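# Session 2: Costing a household handling project

Handout for the equipment planning unit. Course lead: Žydrūnas Avotiņš. Worked budget prepared by Muchen Luo, May 2019.

Bring your draft equipment list to the session. If you don't have one yet, use the Grotevow case below and change the room, the objects or the number of people.

## What we are costing

The Grotevow case is a small cloth-handling project in a furnished home. One person works a hand-held gripper over a bed, picking up and folding clothes and bedding, and the recordings are used later to train an arm. The arm itself is outside this budget. Students often put it in because it is the most expensive item they can think of, and then spend the whole hour on it. Leave it out. You are costing the recording stage only.

There are four budget lines to fill in:

- hand-held tools and their spare parts
- work surfaces and coverings
- objects to be handled
- storage, chargers and everything that carries data off the tool

Staff time goes on a separate sheet and we cover it next session. Rent is also separate.

## Line 1: Tools

The case assumes two grippers, both bought at the start. One is in use and the other is on the shelf, charged and set up the same way. Groups that bought a single tool and planned to order another if it failed lost their working days to delivery times. If your supplier can promise a replacement by the next morning, you may argue for one tool, but get the promise in writing and attach it.

The price we use is $700 per gripper, complete, with the fingers fitted. Two come to $1,400. Do not take a discount into account unless it appears on the quote.

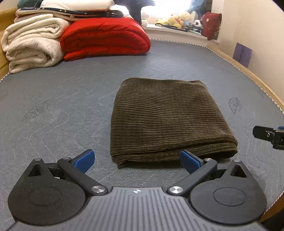 Spare parts should be listed one by one, with a price against each. "Spares, various" will be sent back. Start at the end of the tool that touches the cloth and work backward. On the gripper used in the case, the finger pads are blue and the linkage arms behind them are black, held near the base with silver pivot screws. Pads go in as a consumable. Arms and screws go in as repair parts. The housings are covered by the price of the tool and should not be listed again, which is a mistake we see every year.

A set of pads costs $85 in the case. Muchen's budget has one set per tool, so $170. You may budget for more if your objects are rough. Say which objects and why.

Check these points on any tool quote:

- Does the price include the pads, or only the mount for them?
- Are the screws a standard size you can buy locally?
- Can the pads be changed by the person using the tool, or does it have to go back?
- Who pays for shipping in both directions during the warranty?
- How long is the quote good for?

The last point matters if your order goes in late in the year. A quote that runs out in December may be replaced by a higher one, and your approval will be for the old figure.

## Line 2: Surfaces and coverings

Most groups put nothing here because the bed or table is already in the room. You still need something to go on it. Quilted covers are a sensible choice for cloth work because they are thick and easy to replace. They also get marked. Decide now whether a stained cover stays in use. If it does, write that down and budget for one. If every session has to start on a clean cover, you need at least two and someone to wash them.

Measure the bed before you order. A cover that is too small will slide, and one that is too large hangs over the rail where people catch their knees on it.

Other items that belong on this line:

1. Clips or straps to hold the cover down. Cheap, and often forgotten.
2. A curtain or blind for any window facing the work. A bright window behind the bed can wash out that part of the recording, so look at the room in the morning and in the afternoon before deciding.
3. A bin or shelf for bedding that is not being handled. If it is going to stay at the head of the bed, you don't need the shelf, but say so in your room plan.

## Line 3: Objects

Clothing is the cheapest line in the budget and causes the most argument. New or used? The case allows both. Used clothes cost less and already have creases. New clothes can be bought again in the same size and color if one is damaged.

Choose by how the fabric behaves. A workable list has something thin, something thick, something stretchy and something with ribs. Corduroy is useful for the last of these. A garment that has a knit band joined to a heavier cloth is even better value, as one purchase gives you two fabrics that bend differently.

Remember that one garment can be used in more than one task. A piece laid out with a sleeve folded back on itself is a different job from the same piece folded into a pad. Count tasks and garments separately on your sheet, or you will buy far more clothing than you can use.
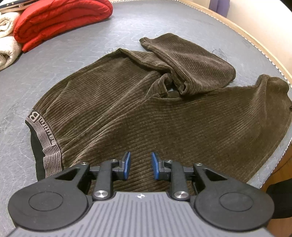 ## Line 4: Data and power

Work this line out from the length of the working day. Write down how many hours the tool will be recording, then how much space an hour takes up, then how many days you will go between copies. Use the maker's figure for the space per hour if you have it. If you don't, ask.

Put in two cards for each tool and a drive that stays in the building. A second drive kept somewhere else is required by most funders, so read your terms. Chargers are listed by the plug. Don't assume the room has enough outlets near the bed. Extension cords go on this line.

## Choosing between suppliers

The case includes two quotes, from Cledance and Plukon. Both are in your folder. The Cledance quote has the lower total, but the pads are priced separately on page 2. The Plukon quote has the pads in the price and leaves out shipping. Rewrite both quotes on the same blank sheet before you compare them.

## Tools and pads, as they should appear

| Item | Quantity | Unit price | Total |
|---|---|---|---|
| Hand-held gripper, complete | 2 | $700 | $1,400 |
| Finger pads, set | 2 | $85 | $170 |
| Subtotal | | | $1,570 |

Repair parts follow underneath in the same form. Fill those in from the quote you chose.

## For next time

Finish all four lines and mark any price you got by phone with a P. Send questions about the quotes to Muchen and questions about the format to Žydrūnas. Groups working on the Kong kitchen case should use the separate handout, as the surfaces line is different.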